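From: Oddur Hviid
To: home-machines list
Subject: Re: Re: so can it do the chores yet?

Malsha Begum wrote:

> My brother-in-law has been told by someone at Dalero that we'll all have a
> machine doing the housework before his mortgage is paid off. He has stopped
> mending the back gate on the strength of this. Could somebody who works with
> these things tell me what they can do today, in a house, with doors? I don't
> want a brochure. I've read the Palport one and it has a lot of sunsets in it.
>
> Malsha

Malsha,

Tell him to mend the gate.

I spend my working hours on simulated robots, which have every advantage going. They don't break, they don't need charging, and when one puts its elbow through a wall I press a key and get the wall back. If the chores were going to be easy anywhere, they'd be easy in there.

You asked about doors. Doors are a fair question, and so is the other thing we fuss over, getting a part to sit properly in a slot. Two views from the simulator:

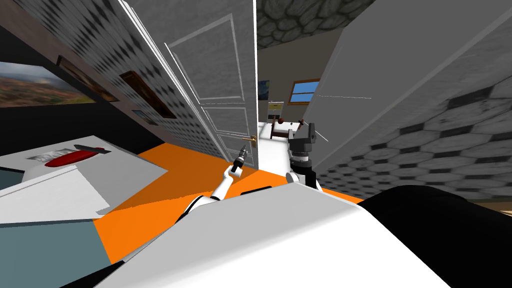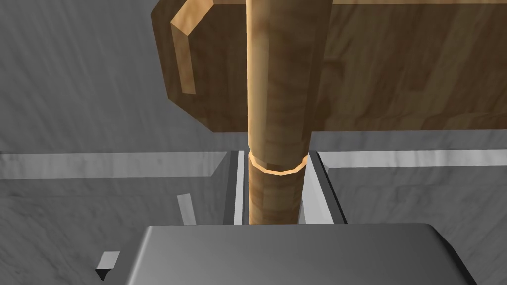
First one: open door, two grippers, odd taste in floors. Second: a dowel in its bracket, with a gripper finger in front.

My job last winter was a door task. We gave it 400 tries to begin with, and then 1173 more when the first lot made such dismal reading. It got better at the handle and worse at the bit afterwards, where you have to go through without bringing your shoulders into the argument. A toddler has this sorted by the second birthday, usually while holding a biscuit.

The shop-floor side is further along, I'll give it that. If the peg is always the same peg and the hole is bolted down, a machine will do it all night and never ask for the radio on. Wako have a line in Plaltby that does little else. But move the hole by the width of a fingernail and somebody has to come in from the car park. Your kitchen is nothing but moved holes.

So, for your list: carrying a thing from a known place to another known place, yes. Opening a door it has met before, often. Opening the door, going through, finding the sock and deciding whether it's clean — ask me again when I'm retired.

I can send the long write-up to anyone who wants it, but it is 2491 lines with the logs left in and I wouldn't wish it on a friend.

Oddur

P.S. If it's the bottom hinge on that gate, he'll want longer screws.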